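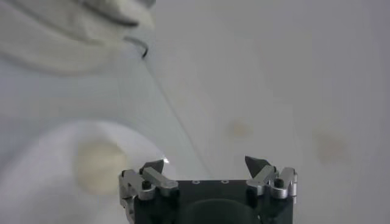 July 4, 2019

Spent the morning on the prior art search for the Halline disclosure. The keyword search returned 306 hits. Cut to 36 after reading abstracts, and 3 of those need a full read. The closest is the Zeng application from May. Its claim 1 covers the spring latch but says nothing about the second stop, so our claim 1 should probably start from the stop.

Guoqing Xiao wants to know if we can still file abroad. Depends on the Flotley demo. He says they signed a confidentiality agreement before it, but I have only seen the unsigned copy. Asked him for the signed one. Until it turns up I am treating the demo as a public disclosure.

Inventor list is still open. Yanling Tang drew the second stop in her notebook, pages dated and witnessed. She was left off the form. Added her name in pencil — the attorney has to make the call, not us.

Outside quote for the drawings is about 900 dollars. Huvisar was cheaper last time but two sheets came back with the wrong reference numbers and we lost a week.

To do:
Full read of the 3, Zeng first
Scan Yanling's pages and send to the attorney
Ask if the provisional can go in with our own sketches
Fix the term "catch" in the draft, it is "latch" everywhere else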